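Clurnmont Tests the Mixed Parts Bin, and Is Not Sold on It

HILIRDALE - Storage supplier Clurnmont today published the findings of its review of open bins for small mixed objects, the kind that sit on worktables in schools, repair shops, craft rooms and garages. The company sells these bins. It would still like customers to think twice before buying another one.

The review was prompted by a claim that turns up in nearly every storage catalog, including past editions of Clurnmont's own: that an open bin "keeps small items organized." Clurnmont asked what that sentence means and did not get a good answer from its own product team. A bin keeps small items in one place. Whether they can be found again is a separate matter, and the catalogs tend to be quiet about it.

For the review, Clurnmont asked 130 households and small workshops to keep their loose objects in open bins for 2 months. Participants kept a short diary of what went in, what they looked for and what they gave up looking for. The company supplied the bins and a blank notebook. It did not supply labels, on the theory that most labels are bought in January and abandoned by spring.

The diaries make for humbling reading. Many participants liked the bins very much during the first week. After that, the entries get shorter and the complaints get more specific. Small things slide down sloping walls and gather in the lowest part. Flat things end up underneath thick things. Bright plastic is easy to spot, while anything gray in a gray bin may as well be in another room.

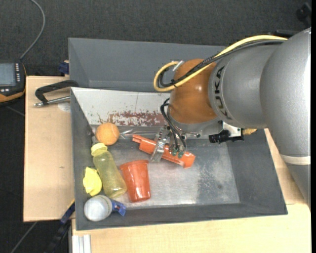 Separate compartments fared a little better, though Clurnmont warns against reading too much into this. A compartment works when somebody has decided what belongs in it. Several participants admitted that theirs was simply the place where overflow went, or that it stayed empty because they could not settle on a purpose for it. Adding a divider to a bin costs very little and looks good in a catalog photo. The company is no longer willing to say that it solves anything on its own.

Color was the one area where the results pleased the design staff. Gray remains the company's best seller, mostly because buyers believe it hides dirt. The diaries suggest it also hides screws, clips and pen caps. Clurnmont will offer its Stendura bins in a pale yellow called Sun beginning in March. The company makes no promise that Sun will save anyone time. It expects that dark objects will be easier to see against it, and that light ones will be harder.

The review also looked at the table under the bin, a subject the storage trade prefers to skip. A bin pushed to the back of a deep table was used less often and filled with older material. A bin near the front edge was used daily and bumped daily. Clurnmont's advice is to leave a strip of clear tabletop in front of the bin, wide enough to set down whatever has to be moved to reach the thing underneath. Customers who have no room for that strip probably own too many bins already.

Clurnmont has revised its product pages in light of the findings. The phrase "keeps small items organized" has been removed. So has "a place for everything," which drew some laughter when the diaries were read aloud. The new pages give inside measurements, wall slope and the depth at the lowest point, and they state plainly that bins are sold empty and will be as tidy as their owners.

The company is also dropping its multi-pack discount on open bins. The discount persuaded people to buy four when they needed one - good for the warehouse, less so for the garage. Single bins will stay at their current price. Customers who bought a multi-pack in December may return any unused bins by mail, provided they can find them.

A printed summary of the review, with excerpts from the diaries, is available free of charge while supplies last. Clurnmont has printed 1,000 copies and suspects that will be plenty. Requests can be made through the contact form on the Clurnmont website or at the front counter in Hilirdale.

About Clurnmont

Clurnmont makes and sells bins, trays and shelving for homes, schools and small workshops. The company is based in Hilirdale, where its own supply room is due to be sorted this summer.

Press contact: Clurnmont Press Office, Hilirdale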